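Display and Presentation 1: Tabletop Displays with a Cloth Backdrop
Handout 4, revised 6/3/19

Read this before the practical. Bring a ruler and a packet of pins.

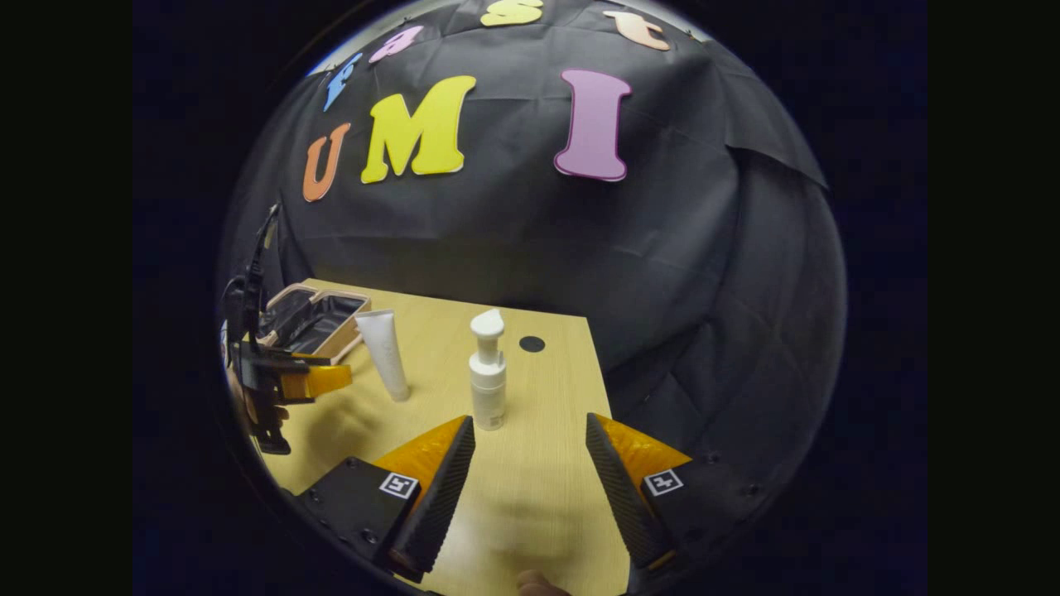 One student in the February group asked whether black is too heavy a colour behind small items, and said a grey or cream cloth would be kinder to them. It is a fair question. Black gives bright letters the strongest contrast and hides pinholes well. It also shows lint and every crease. Cream is easier to keep looking clean but yellow lettering disappears on it. Try both if you have time.

1. The cloth

Hang the cloth before anything goes on the table. Work from the centre out to the sides. Some creasing is normal with soft fabric, and a few shallow folds will not bother anyone, but a fold that hangs loose near the lettering pulls the eye away from it. Pin it back or steam it out.

The backdrop cloth in the storeroom is the Shemweta one. Fold it along the old lines when you put it away.

2. Lettering

Foam letters are light and can go straight onto fabric. Coloured ones suit a casual display, and dark cloth lets you mix colours freely – orange, yellow and pink all hold up against black. Blue is weaker from a distance, so use it for larger letters or put it beside something pale.

Lay the words out on the floor first. Measure the gaps between the letters and not between their centres. A capital I is narrow and an M is wide, and beginners often leave the I stranded too far from its neighbour. Step back and read the word before you fix the last letter.

If you use two rows, make one clearly larger. The larger row carries the main word.

3. The tabletop

A pale wood-grain top under a black cloth gives a clear line at the back of the table. Keep that line straight and keep tall items from crowding it.

Small goods need height differences. A squeeze tube can stand on its cap, which gives you an upright shape beside something low such as an open case. Check that it is standing square, as tubes lean easily. An open case with a dark lining looks empty from the front, so consider a lighter insert or turn it a little toward the viewer.

Leave more bare table than feels right.

4. Exercise

Work in pairs. Each pair gets one table, one cloth and a box of stock from either Ovine or Zestness. Set up a display with one word and no more than four items. The table space is 1000 mm wide by 588 mm deep, marked with tape. Allow roughly 46 minutes, including pack-up.

Hand in a sketch with the letter spacing marked in millimetres, and a short paragraph on what you would change.

Stultar stock is for the second-year group. Please leave it on the shelf.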